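Progress report to the funder: Nista Adult Reading and Home Skills Program
Reporting period: November through the end of June
Submitted Jul 3, 2026

1. Where the work stands

The grant pays for evening reading classes in two towns, Pidum and Juvel, and for the printed workbooks that go with them. Classes have run in both towns for the whole period except for a gap of two weeks in Juvel, when the heating in the library annex failed and we had no other room with enough chairs. Those sessions were added to the end of the spring term.

We now run 7 class groups. Four are in Pidum and three are in Juvel. The plan called for an even split, but demand in Pidum was stronger from the start and the waiting list there has not cleared. We moved one teacher's hours from Juvel to Pidum in the spring, as agreed with your office by phone.

Attendance is recorded by the teacher at each session and entered at the end of the week. Total learner visits for the period came to 1747. The target in the agreement was lower for this stage, and we expect the summer to bring the figure closer to plan. July and the following month are always slow here, with many learners working longer shifts or looking after children who are out of school.

2. Workbooks

The first workbook, Won, was finished in the winter and has been in use since then. It covers reading for everyday errands: forms, timetables, receipts, letters from a landlord. We printed 3000 copies. Of these, 765 have been handed out to learners and the rest are in the Pidum storeroom, which is dry and locked.

Teachers had two main complaints about Won. The type in the timetable section is too small, and the answer pages tear out too easily. Both will be fixed in the next printing. The spelling list on the inside back cover also has two errors, and we have put a correction slip in the copies that had not yet gone out.

The second workbook is in draft. It deals with the words people meet at home: rooms, surfaces, cleaning labels, repair notices, instructions that come with furniture. Learners asked for this more than any other subject in the autumn survey. Several of them clean houses or offices for a living and want to be able to read a task sheet without asking for help.

The draft has eight units. Units one to five have been tried in class. Unit six, on kitchens and bathrooms, is being rewritten after the first trial, where the reading passages were found to be too long. Units seven and eight exist as outlines only. The vocabulary pages have short word lists with color and material words, such as tile, wood, floor, wall, brown, gray and white, and each list is followed by sentences for learners to finish.
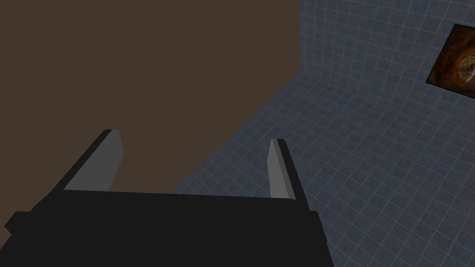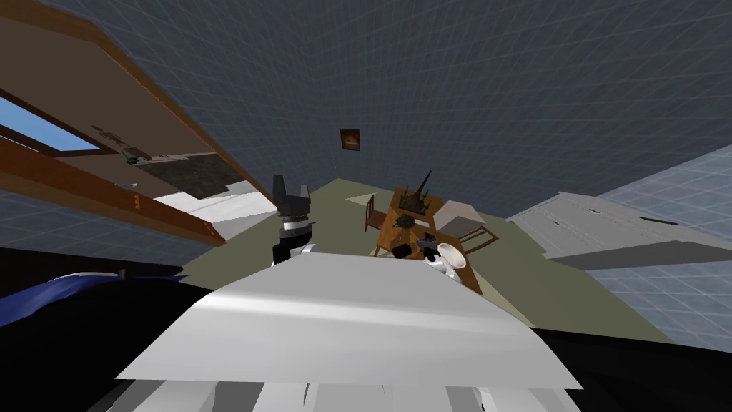
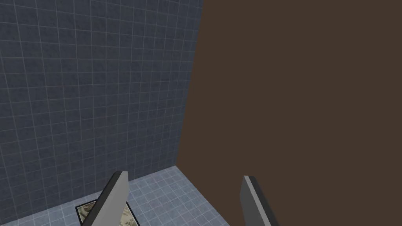
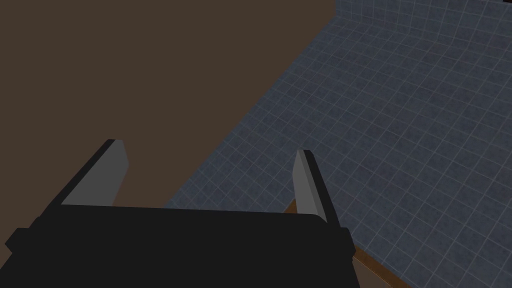 Computer-rendered pictures, all four from one set.

The layout for units one to five is with the printer for a quote. We have asked for the same paper as Won but with a sewn binding, which costs more per copy. If the quote is over budget we will go back to staples and use a heavier cover.

3. Teachers and training

Both towns are fully staffed. One teacher in Juvel left in the spring to take a full-time post and was replaced within the month. The new teacher had taught adults before and needed little introduction to the method, but had not used our record sheets, and some early attendance entries had to be redone.

We held two training days. The first covered how to place new learners in the right group. This had been a problem in Pidum, where people were being put in the beginners' group by default and then dropped out when the work was too easy. The placement interview now includes a short piece of reading aloud and a short piece of writing, and takes about twenty minutes. Fewer learners have asked to change groups since it was brought in.

The second training day was on spelling. Opinions differ among the teachers on how much time to give it. The older learners tend to want more spelling practice than the workbook provides, and the younger ones want less. We have left this to each teacher.

4. Rooms and equipment

The Pidum classes meet in the community hall. The rent went up at the start of the year and the increase has been covered from the travel line, which was underspent. The hall is well lit and on a bus route, and we do not plan to move.

The Juvel annex is cheaper but less reliable. Besides the heating failure, the side door has stuck several times and learners have had to come in through the main library, which closes before our sessions end. The library has agreed to fix the door before the autumn term. If it is not done by then we will look at the school on the north side of town, which has offered a room two evenings a week.

The whiteboards bought in the first stage of the grant are holding up well. One projector has been repaired under warranty.

5. Spending

Spending is within the total for the period. Two lines need a note. Printing is over, as the full run of Won was paid for at once to get the lower price per copy. Travel is under, and part of it went to hall rent as described above. A full statement with receipts is attached separately. We ask for your written agreement to the change between lines before the next payment.

6. Next steps

Over the summer we will run a reduced timetable, finish the rewrite of unit six, and write units seven and eight. All eight units should be ready for a second classroom trial in the autumn, with printing after that if the trial goes well. The waiting list in Pidum will be reviewed at the same time, and if it is still long we will propose a fifth group there.

The next report will follow at the end of the autumn term and will include the results of the learner survey, which was moved back so that the summer groups can take part.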